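# Woven placemat shedding - save it or toss it?

Breakfast table, coiled straw type mat, the round kind. Bought in January from a Veteo sale bin, no care tag on it. 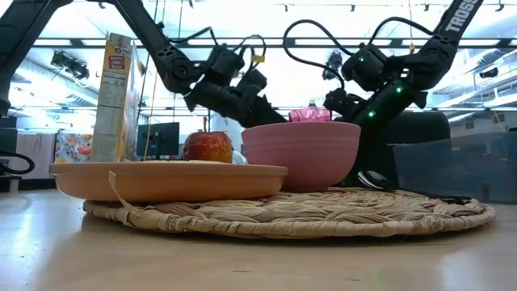

*The mat with breakfast stuff on it. Loose strand is at the front left edge.*

So the rim is starting to let go. One strand sticks straight up by the plate and my kid pulls at it every morning. Can I glue it? Cut it? Last mat I had, I snipped one end and a month later the whole outer coil came undone, so kind of scared of scissors now.

Also crumbs. We eat cereal at this table daily and the stuff gets down between the braids, shaking it out does maybe half. Can these get wet at all? And theres a few little dark marks on the table wood near the front, would like to know if a rough mat can do that or if it's something else.

Table is light wood, don't know the finish. Mat was cheap but I like it, would rather not buy another.

**posted by zultthorpe_kitchen**

---

**gluepot32**

Don't cut yet. Look where the strand comes from first. If it's just a stray end of fiber, snip it close and you're done. If it's part of the wrap that goes around the rim, cutting is what killed your last one.

For a wrap strand:

- dampen the strand with a wet fingertip, wait 2 minutes so it bends without snapping
- tuck it back under the next wrap, blunt needle or a crochet hook works
- dab of clear craft glue on the underside, not the top
- clothespin over it for 30 minutes, then leave it flat overnight

I use Grabner clear but any white glue that drys clear is fine. Keep the mat off the table till it's set or you'll have glue on the wood too.

Crumbs - vacuum with the brush end, both sides. Then hit the back with your palm over the sink. Damp cloth is ok, soaking is not. Mine went wavy after one bath and never laid flat again.

---

**oldspoons**

just throw it out they're all like that. got cotton ones from Tistex, go in the washer, no more picking straw out of the cereal

---

**maplebench155**

On the dark marks, hard to say from here. A mat usually leaves dull scuffs or a ring, little dark spots I'd guess are water or something that sat there. Try a barely damp cloth and a drop of dish soap in one spot. No change, then it's in the finish or under it and I'd leave it alone unless it bugs you.

Thin felt under the mat helps with scratching. Cut it an inch smaller all around so it doesnt show.

And agree with the glue advice above, except I'd use thread. Couple stitches in tan thread around the rim where the strand goes in. Holds up better with a kid pulling on it - glue on mine popped loose in a week.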